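August 13, 2021

Cutlery again, and I'm writing this down while it's fresh, with my tea going cold next to me as usual. We went with the strawberry tablecloth in the end (the one with the little yellow stars) and I have to say it cheers the whole room up, what with all that dark carved wood along the back wall.

Quang Lục wanted the chopsticks and spoons sorted before anything else, so the gray-white basin came out for it. My own feeling, and I've had it since February, is that the white ceramic spoon ought to be handled apart from the metal ones. It's a lovely old-fashioned shape, that broad bowl and curved handle, and I'd hate to see it chipped!

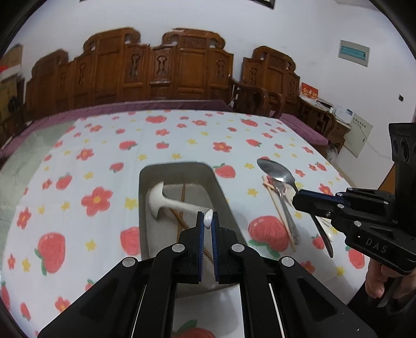

Chopsticks are the fiddly part. They like to roll under the spoons and cross over each other, and then you're moving two things to get at one. Quang Lục says spoons first, always. I'd go the other way, but we'll do it his way for a week and compare.

Still to do: ask Rerberg about a deeper basin, wash the tablecloth (cool, the reds worry me), and find page 53 of the old notebook, where I wrote down the order we liked last time.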